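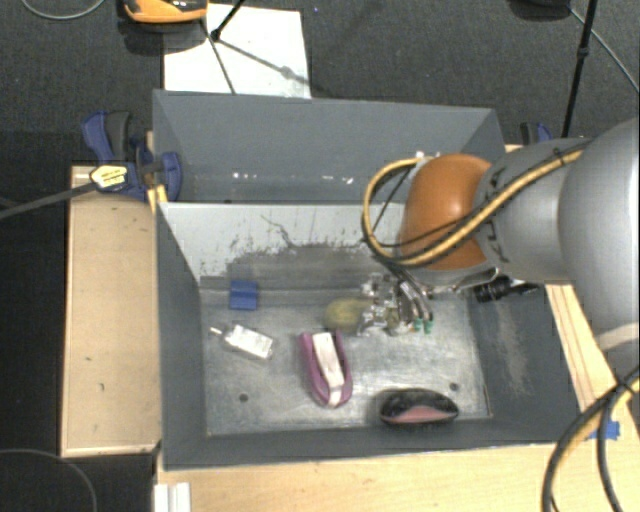
A picking robot at work over its bin at the Trustton Learning Centre.

How a Picking Robot Is Set Up and Looked After

Jan 27, 2020
By the Trustton Learning Centre education team

A robot arm and all the equipment it needs to do one job are together called a cell. The cell in our workshop is used for picking. The arm reaches down into a bin, closes its gripper on an object and lifts it out. Staff at the Centre look after the cell and keep a record of every change made to it.

Getting the bins in place

A robot goes where its program sends it. If a bin moves even a little, the robot will still reach for the old spot, and the gripper may bump into a wall. For this reason the bins must stay still. Bar clamps are used beside them, and the blue handle of one can be seen near the corner of the rear bin. Before each session a staff member presses on each bin to feel for movement, then tightens any clamp that has worked loose.

Teaching the robot where things are

When the bins are firm, the robot has to learn where they are. This is called calibration. A staff member moves the arm slowly to several points, and the computer stores each one. Our cell uses a program named Codero for this work. It stores 28 points, and the whole task takes 20 minutes. Calibration is repeated whenever a bin or the arm has been moved.

Caring for the cables

The yellow cable on the arm makes a wide loop beside the orange cap. A loop leaves slack in a cable. If a cable were pulled tight, it could be strained each time the wrist turned. If it hung too low, it could catch on a bin. Staff turn the wrist slowly from one side to the other and watch the cable the whole way. They also look for cracks, flat spots and ties that have slipped.

Checking the gripper

The gripper is the robot's hand. It has metal blocks and small joints, with curved dark tubes running among them. Staff check that nothing is bent and that each joint moves freely. Dust is removed with a soft brush. Small screws are tested with the correct tool, as a screw that is too tight can be as much trouble as one that is loose.

Objects of many shapes are used in the bin. A rounded olive-yellow object and a purple one shaped like a shoe each need a different grip. In October the gripper was taken off for its yearly service, after 1692 picks. One worn joint was replaced with a part from Droltex, and the cell was calibrated again before it was used.

What about the scratches?

The bin floor is scratched and the divider behind it is badly worn. Marks like these do not stop a bin from being used. A crack or a sharp edge would, and the bin would be changed.

Staying safe

Staff switch off the power and lock the switch before they touch the gripper. Visitors stay behind the painted line at all times, even when the arm is still.

Last updated by the education team

Comments

Brandes Public School, Room 597: Our class would like to know if the robot can feel the things it picks up.

Trustton Learning Centre: Thank you for your question. Some grippers have sensors that measure how hard they squeeze. We will cover these on a separate page.

gr4_reader: my favourite part is the cable loop. I made one with string and it works

Parent of two: Is the workshop open during the school holidays?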